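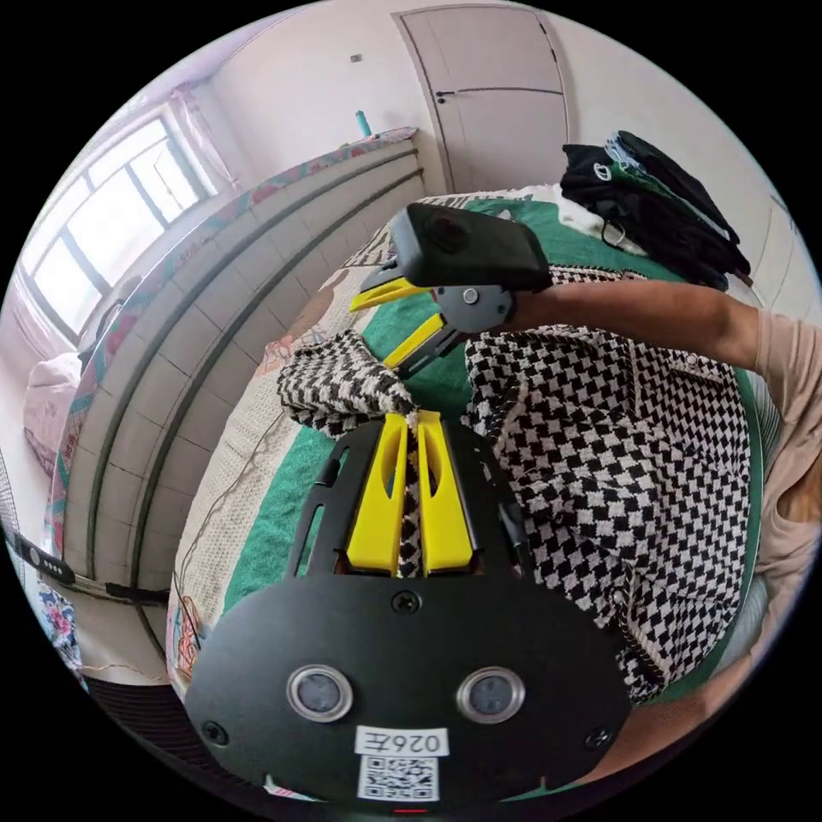 Fig. 1. Yellow fingers pinching a fold of the checkered fabric, second gripper coming in open from the other side.

Reso: two-handed fabric handling with hand-held grippers
Project report, Dastcombe evening robotics course

What I wanted to do

My first proposal was a robot that folds laundry, and my tutor wrote "which part of it?" in the margin, which was fair! So Reso got smaller. I picked one part: getting two grippers to hold the same soft thing at the same time without fighting over it. The grippers are held by people for now, so I could work on the fingers and the recording without also having to build arms. The arms are next year's headache.

I did nearly all of it at home. The shared workshop in Burnidow has the better tools (and a bench that doesn't wobble), but it closes at nine, and I'm a slow starter in the evening.

The fingers

This is where most of my time went. The pair I started with had straight, blunt ends, and they were fine on a sponge and hopeless on cloth. They pushed the fabric along in front of them like a little snowplow. I tapered them, then opened up a slot in each one so they'd give a bit when they closed. The yellow has nothing to do with the design, by the way. Meireles had yellow filament on sale in March and I bought too much of it.

The taper helped right away. The slot took four tries. If I made it too big, the finger folded up on itself, and if it was too small I might as well have left it solid. I ended up keeping the third version and just drawing the walls a little thicker.

The runs

We did 60 runs, two people, one gripper each. Three kinds of fabric, 20 runs on each: a thin T-shirt, a hand towel, and something black and white and checkered that gave me more trouble than the other two put together. One person takes a fold and holds it, then the other comes in and takes a second fold, and then both lift. I counted a run as good if both grippers still had hold at the top of the lift.

39 were good. Most of the misses came on the second grip. The first person has a nice still target, but once they've pinched it everything shifts a little, and the second person is chasing a fold that isn't where it was. We got better when we agreed to say "on" out loud after the first grip. Low tech, I know, but I'd like to build the same pause into the software later on.

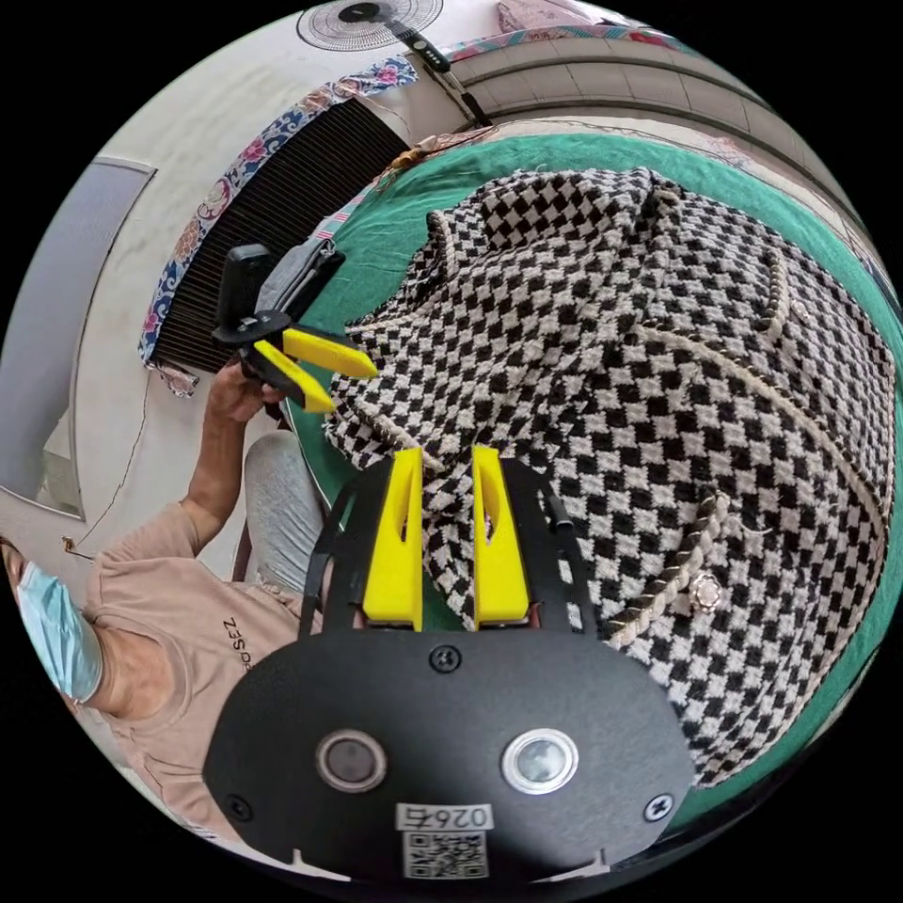

Fig. 2. Lining up on the checkered fabric, cord and flower charm off to the right. My partner has the other gripper up near the gathered part.

Cords are a whole separate problem. They're thin and twisty, and the tips love to catch one when you were going for the fabric next to it. I decided early on that grabbing a cord by mistake was a miss even if the lift went fine, and I think I was right to be strict about that.

Recording

Every run gave me a clip, and I trimmed them all down to 3,000 frames or fewer so my laptop could cope. Sorting them was dull and I put it off far too long. If you're doing a project like this next year, name your files as you go! I lost a full evening matching clips to my paper notes, and two of them I still had to watch over and over before I was sure.

What I'd change

Softer tips, first of all. I'd like to try a thin rubber pad on the inside of each finger and see whether the towel runs improve. I'd also swap who goes first halfway through, since my partner has steadier hands than I do and always took the first grip, so the results mix up the fingers with the people. And I'd do the cord test properly, with its own set of runs and its own tally sheet.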